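Beltstead Inventory Lines

README for the text collection, version 11
Maintained by Noémie Maillard
Last edited 4th May

What is in the collection

Beltstead Inventory Lines is a collection of 2,543 short descriptions taken from check-in inventories of furnished apartments. An inventory of this kind is the list which a letting agency prepares before a tenant moves in. It goes room by room and says what is there and in which state. Every line in the collection is one item as the clerk wrote it, for example "bedside lamp, white shade, small scorch to rear" or "2 x pillow, one yellowed".

The inventories come from 70 apartments in Beltstead and Coltolthorpe. They were prepared by the clerks of two agencies, Bianchini and Gurketis, which both gave permission for the text to be shared once the addresses and the names were taken out. The language is English in all lines, but several of the clerks learned it as adults, as I did, and I did not correct their spelling.

I started the collection for my own study of how people describe wear. The word "fair" was my first interest. With one agency it means that the item is fine, and with the other it is a polite way to say that the item should be replaced soon. I found no written rule for this at either office.

Files

lines.csv – the main table, one row for each item
rooms.csv – one row for each room, with the room type
terms.txt – the list of condition words with my notes
changes.txt – what was changed in each version

All files are in UTF-8. The separator in the two tables is a semicolon, because the clerks use many commas.

Columns in lines.csv

line_id: a number which stays the same between versions. If a line is removed, its number is not used again.
room_id: points to rooms.csv.
agency: B for Bianchini, G for Gurketis.
item: the name of the item, taken from the beginning of the line and put in lower case.
text: the full line as it was written.
condition: the condition word, if there is one. Empty if the clerk wrote none.
clean: yes, no, or empty. This is about cleanliness only and was marked by hand.

Please note that condition and clean are separate things. A clerk can write "good, needs wipe", and then the condition is good and clean is no. In the early versions I had these two in one column and it was a mistake. If you have work built on these versions, the values cannot be converted automatically and it is better to load the tables again.

How the lines were prepared

The agencies sent the inventories as scanned pages. I typed the lines from the scans and read each page a second time on another day. Where a word could not be read, I put three question marks in its place. Meter readings, key numbers and alarm codes were left out completely.

I removed 400 lines which were exact copies inside the same apartment. These came mostly from continuation pages, where the last items of one page are repeated at the top of the next. Copies between different apartments were kept. "Smoke alarm, tested" is found almost everywhere, and I think that this is also a fact about how inventories are written.

Fixtures and loose items

Bianchini clerks put everything that is attached to a wall under "fixtures" and everything else under "contents". Gurketis clerks follow the walls of the room from the door, to the left, and list whatever they meet, so a towel rail may come between a bin and a laundry basket. For mirrors the difference gives the most trouble. A mirror which is screwed on is a fixture, a mirror which hangs on a hook is contents, and many clerks only write "mirror to wall". 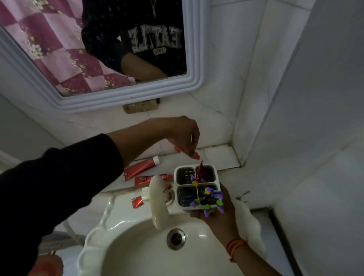 Mirror with a molded edge on marble-patterned tiles, checkered curtain in the reflection.

I did not try to decide these cases. The item column says "mirror" and the text column has what the clerk wrote. The same is true for curtains, where the rail, the hooks and the fabric may be one line or three. If you wish to count items, please first choose your own rule and state it together with your results.

Known problems

The word "marble" is not reliable. It is used for real stone, for tiles with a printed pattern and at least once for a vinyl floor. Do not use the collection to study materials.

Colors are rare in the Gurketis lines before February, when the agency changed its form and added a box for them. A comparison of colors across the agencies will mostly show you this change of form.

Kitchens have far more lines than other rooms, as cutlery is listed by type. The rooms.csv file allows you to leave kitchens out.

"Ditto" was kept as it is. It refers to the line before it in the original page, and this is not always the line before it in the table, because of the removed copies. I would like to solve this in a later version.

Permitted use

You may use the collection for research and teaching, also in changed form, if you name the source. Please do not try to find out which apartments the inventories describe. It should not be used to judge a deposit claim – the lines are old and no item can be traced back.

Corrections

Send me the line_id and the text as you think it should be. I can check it against the scan, and I answer also when the line was right.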